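Sakov Recap Companion review: a reality TV tracker for people who have lost the plot

I watch a lot of reality television. I used to say "some," but the Sakov app has a lifetime counter on its profile page and it informs me that I have logged 2847 episodes. There is no way to hide the counter. I've looked.

For those who haven't had it pushed at them during every podcast ad break since March, the Recap Companion is a subscription app for keeping track of who is dating, feuding with, suing or quietly unfollowing whom across the shows you watch. You tell it where you are in a season, and it gives you a cast chart up to that point, a running recap, and a little bell that rings when somebody comes back as a "surprise" guest. It costs $39 a year. I paid for mine, so you can trust me to be bitter.

Setup took me most of an evening. You can import your viewing history from other trackers, and the import from Ragab went fine apart from deciding I had seen every season of a baking competition I have never watched a minute of. Gitbridge users will have a worse time, because Sakov wants a file that Gitbridge only lets you export from the desktop site, behind two menus and a survey about your feelings. I abandoned the survey at the part about my journey.

The cast chart is the reason to buy it. I tested it on Tilau Bay, the villa show now dragging itself through season six, where the same eleven people have been engaged to each other in every available arrangement. The chart draws a line for each relationship and changes the color when things go sour. By the season four reunion it looks like somebody dropped a plate of spaghetti on a seating plan, but you can tap any name and everything else fades out. I finally understand why the two blondes don't speak. It was over a paddleboard.
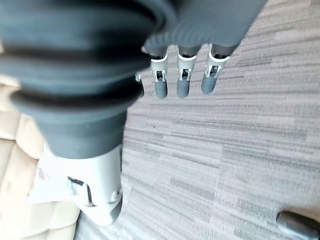
Spoiler protection is where my affection starts to wobble. It works off the episode you say you've reached, and inside the app it holds up well. The notifications haven't been told. I was halfway through a proposal episode, snack in hand, when my phone lit up to ask whether I wanted to read "Where It All Went Wrong: The Breakup Explained." I did not. I turned off notifications for that show and got one the next night under the heading "Trending Splits," which apparently counts as its own category with its own switch, four screens down.

The recaps themselves are decent. They're short, they get the order of events right, and whoever writes the ones for the dating shows has a nice dry streak. The ones for the renovation shows read like a deposition. There's a 1130-word entry on a disputed backsplash that I got through in one sitting, and I can't say I'm proud of it.

Search is poor. Type a first name and you get every person with that name in every show, sorted by something, possibly mood. Type "the guy with the boat" and you get nothing, although that's how any normal viewer thinks of him.

There's also a community tab. I went in for ten minutes to see if it was useful and came out with a firm position on a prenup.

Compared with Ragab, which is free, you're paying for the charts and the better writing. Ragab has the quicker search and doesn't ring a bell at you. If you follow one or two shows, stick with that and keep your money. If you follow the sort of franchise where the spin-off has its own spin-off and last year's villain is now officiating weddings, Sakov earns its keep, at least once you've found all the notification switches.

Good: cast charts, dating show recaps, Ragab import
Bad: search, leaky notifications, the counter
Score: 3 out of 5

I've renewed for another year. The reunion is in two parts and I need the chart.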